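## Week 6: what does the cell cost once the arm is paid for?

Bring your draft budgets and a pencil, because you're going to cross things out. Last year almost every team in this class spent two lines on the arm and one line on "misc." and then came to see me in June with long faces.

We're using the Winska wire-handling cell as our case all week. It's a small bench setup for picking up and placing short wire leads with crimped ends. Latrice Kapoor did the original purchasing for it and she let me copy her spreadsheet (thank you, Latrice!), so the prices below are what she paid, shipping included.

| Item | Supplier | Paid |
|---|---|---|
| Gripper, two-finger | Havura | $2,531 |
| Wrist camera and mount | Bitia | $1,481 |
| Lighting and stand | Bitia | $620 |
| Spare fingers, cables, work surface | mixed | $1,755 |

The arm isn't in there. It was already in the building, and I want you to think about that for a minute. If your project "gets the arm for free," who pays when it needs service? Write a name in that row, even if you have to go ask somebody.

### Start with the parts

Most people shop for a gripper by payload. For wire work that number tells you next to nothing — a lead weighs hardly anything. What you want to know is finger width, how far the fingers open, and how close they can get to the table. So before you open a single catalog, put your real parts on your real surface and look at them through the camera you plan to use.
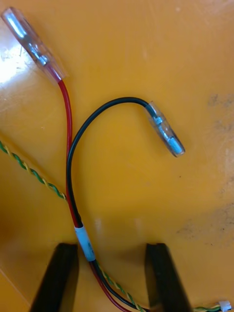
*Fig. 6.1. Wrist camera view, fingers open: red and black leads with clear insulated connectors, and a green-and-yellow twisted pair.*

I like to start the budget talk from this view. Look at the upper left, where the glare is. The connector on the red wire goes pale at its open end, and that's the end you'd care about if you were trying to work out which way it points. The black wire's connector is much easier to read. Same kind of clear sleeve, different light! That's what the $620 row is for, and it's the row teams cut first.

Then look at the surface. It's glossy, and there are smudges and scuffs over on the right side. A matte mat is cheap, so price one, and price a replacement too. I'd put it under consumables and stop thinking of it as furniture.

And the wires cross. The twisted pair runs under the red one, so a plan that says "grip the wire" has to say which wire, and where. If your answer is narrower fingertips, that's money. If your answer is a fixture that keeps the leads apart, that's also money, plus bench space, plus somebody's time to load it.

### Spares

Ignacio Whitlock, who taught this section before me, used to tell people to buy two of anything that touches the part. I'd go along with that for fingers and camera cables. For the gripper body I'd get the lead time in writing first and decide after that. The Abdel Rahman room downstairs has a shelf you can use for spares, but label your box.

### For next time

1. Redo your budget with separate rows for lighting, work surface, fingers and spares. No "misc."
2. Get one written quote with a lead time on it.
3. Mark every row as one-time or yearly. (Can't decide? Put a question mark and we'll argue about it in class.)

Drafts go in the shared folder by 4 p.m. the afternoon before we meet. Spreadsheets only, please — I can't check formulas in a PDF.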